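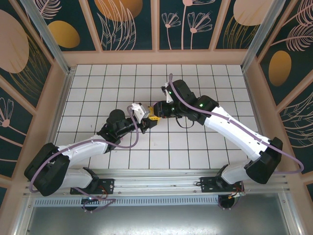
**Section 4 | Two-arm cell: rail, base plates and cable runs**

This section covers mounting the two arms, routing the gripper cables and the first slow meeting move. Allow a morning for a new cell. If you are only replacing one arm, do 4.1, then 4.2 for the side you are working on, then all of 4.3 and 4.4.

You will need the hex key set from the Drirley tool roll, a torque driver, a spirit level, hook-and-loop ties and a soft pencil. Do not use plastic zip ties on the gripper cables.

> **Caution:** Switch off at the cell isolator and wait for the motor supply light to go out before you reach over the rail. An arm with no power will drop if its links are not supported.

### 4.1 Before you start

1. Park both arms using **Park** on the Mevora controller.
2. Switch off at the isolator and fit the lock.
3. Sweep the tiled floor. Grit in the grout lines gets picked up by the gripper fingers and ends up in the finger slides.
4. Check that nothing is resting on the ledge along the back and sides. An arm at full reach can pass low over it.

### 4.2 Fitting an arm to the rail

Each arm sits on its own black base plate, and the plate bolts to the rail. The motor unit hangs below the plate, so leave the space under the rail clear until both plates are tight.

1. Set the plate on the rail, lined up with the scribed mark. The distance between the left and right marks is 863 mm. If you are making new marks, measure twice from the left-hand end of the rail.
2. Start all the bolts by hand before tightening any of them.
3. Put the level across the plate. Shim it if needed, with the shims at the rear bolts only.
4. Tighten in a cross pattern, going round twice.
5. Bring the motor wires back to the perforated strip under the rail and tie them at the nearest slot. Keep the red and yellow strands away from the motor body, with enough slack to unplug the connector.
6. Write the arm's serial number on the plate label and in the cell log.

> **Note:** Left and right are always given as seen when standing at the rail and facing the back wall. Some older Plemau drawings show them the other way round. Go by the labels on the plates.

### 4.3 Routing the gripper cables

Most of the faults we see on this cell come from the lavender gripper cable. If it is too tight, it pulls out at the wrist. If it is too loose, it gets caught between the two grippers when they meet.

1. Plug the cable in at the gripper and push until the collar clicks.
2. Leave a free loop behind the gripper. Turn the wrist by hand through its full travel and check that the loop never goes tight.
3. Lay the cable along the white upper link and tie it in two places. The ties should hold it without flattening it.
4. Let it stand clear of the black joint housing in an open curve. Do not tie it to the housing.
5. Bring it back to the base and plug it in.
6. Check the thin black cable under the right wrist. A small loop is correct. If it hangs lower than the gripper body, take up the slack.

Replace any gripper cable after 400 hours of running, even if it looks sound. Mark the old one with tape and send it back with the log sheet.

### 4.4 First meeting move

In this move the two grippers are brought close together over the middle of the tiles, to check the plate positions and the shared zero. They must not touch.

1. Take off the lock and switch on. Wait for the green lights on the right wrist. If they have not come on after 32 seconds, switch off and reseat the wrist connector.
2. Set the speed limit on the controller to its lowest step.
3. Choose **Meet – Stage 1**. Keep a hand on the stop button throughout.
4. When both arms have stopped, look along the rail from each end. The gripper tips should be at the same height.
5. Make a small pencil mark on the tile under each tip.
6. Run Stage 1 again from park. If either tip comes back to a different spot, loosen that arm's base plate and repeat 4.2.
7. Choose **Meet – Stage 2** only when the marks agree. Watch both cables for the whole of the move.

> **Caution:** Never adjust a finger or cable while the arms are holding the meeting position. Send them to park and switch off first.

### 4.5 Routine checks

| Check | When |
|---|---|
| Wipe tiles and grout lines | Daily |
| Cable ties and wrist loops | Daily |
| Finger slides, both grippers | Weekly |
| Base plate bolts | Every 300 hours |
| Meeting move, Stage 1 | After any knock or arm change |

Wipe the printed wall panels with a dry cloth only. Solvent lifts the pattern.

Questions about the rail or plates go to Joris Mertens. For controller settings and the meeting program, ask Lingyun Qin. Spare cables and shims are ordered through Sampaio, quoting the number on the base plate label.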